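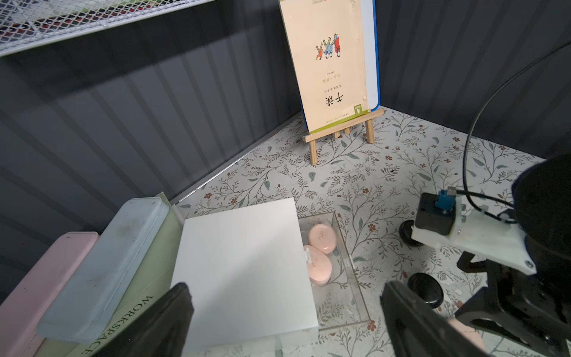 By the time the shop emptied out on Saturday, I had the second arm bolted down and only one screw left over, which I put in my shirt pocket and decided to love.

We called the pair Clarnow and Luswood, after the two streets that meet outside the workshop door. Clarnow was the good one. Clarnow could already open its fingers, close them, and come home to rest without hitting anything. Luswood had been a box of motors until January, and it still moved like somebody getting out of a cold lake.

"Soap," I said to my sister. "Tonight it picks up soap!"

She was on the floor with the laptop on her knees, eating crackers. "You said that at lunch."

"At lunch the shoulder was backwards."

I loved soap for this. It's a rotten thing to grab! Squeeze too hard and it shoots off, squeeze too softly and it stays where it is, and every bar has its own idea of what an oval should be. I had 275 lines of code for closing two fingers, and I'd have written 275 more and enjoyed every one of them (my sister says this is the saddest thing she has ever heard).

She pressed the key. Clarnow swung over the clear box, thought about it, and came down. The fingers touched. I had set the grip at 65 percent, and I watched that number on the screen the way other people watch a ball game.

The bar came up an inch, turned slowly sideways, and dropped.

"Thirty," said my sister.

"Too low."

"Thirty. You're strangling it."

I typed 30 mostly to show her. Down went the arm, close went the fingers, and up came the soap, and up, and over the edge of the box, and it hung there in the air over the printed flowers with the motors humming and both of us yelling. I counted to 15 out loud. Then I counted to 15 again, because I could!

"Now give it to the other one," she said.

I looked at Luswood. Luswood twitched. It was ten at night, we had half a sleeve of crackers left, and the handover code was a blank page with the word Sakamoto at the top, the name I'd picked for it back when it seemed years away.

"Move over," I said, and sat down next to her on the floor.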